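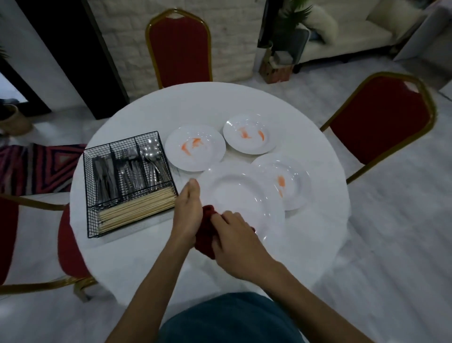
Section 8. Wiping and Resetting a Round Table

Welcome to the part of the Nirketti dining room guide that our new starters always ask for first! A round table is a lovely thing to reset once you have the rhythm, and you can practice it with one cloth, a few plates and a cutlery caddy.

Before you start

Move the caddy to the left side of the table and leave it there until you finish. Pull the chairs back far enough to walk between them. Take a clean red cloth from the Bulus shelf and keep a second one within reach.

Note: Red cloths are for plates and cutlery only. Chair seats and floors have their own cloths, kept in the service closet.

8.1 Wiping the plates

1. Bring one plate close to you and leave the others grouped behind it.
2. Hold the rim steady with one hand. Keep your thumb out of the well.
3. Bunch the cloth in your other hand and press it into the middle of the plate.
4. Work outward to the rim in small circles, then go once around the edge.
5. Turn the cloth to a fresh side and tilt the plate toward the light. A good shine is so satisfying!
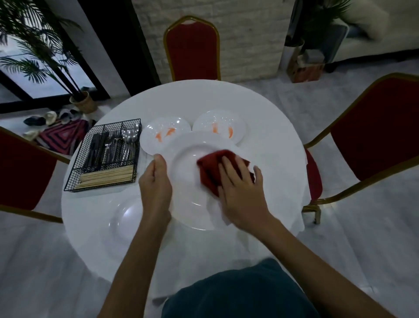

6. Set the finished plate down gently and reach for the next one. Large plates first, small plates after.

Caution: If you feel a chip along the rim, stop wiping and put the plate aside for the supervisor.

Note: Wiping at the table takes off sauce and smears. Plates that have been eaten from still go through the dishwasher before the next guest.

8.2 Sorting the cutlery
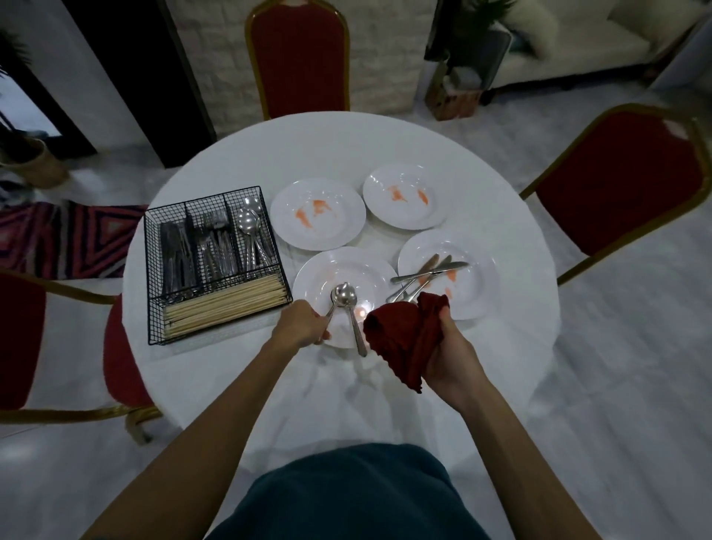

Page last changed: Feb 1, 2025

1. Gather used pieces onto one plate, with the handles pointing the same way.
2. Pick up spoons by the handle, two at a time at most, and wipe from the neck to the tip of the bowl.
3. Do the forks next, and finish with the knives.
4. Wipe knives from the back of the blade, never along the edge.
5. Send everything used to the wash. Only washed and dried pieces go back in the caddy.

Filling the caddy, left to right: knives, forks, spoons. Chopsticks lie flat in the long compartment across the front. Please keep to this order at every table, so that anyone can reach for a fork without looking.

Allow roughly 15 minutes for your first few tables. Questions about cloths or caddies go to Fabrice Vidal, who loves getting them. Folding napkins is covered in Section 9.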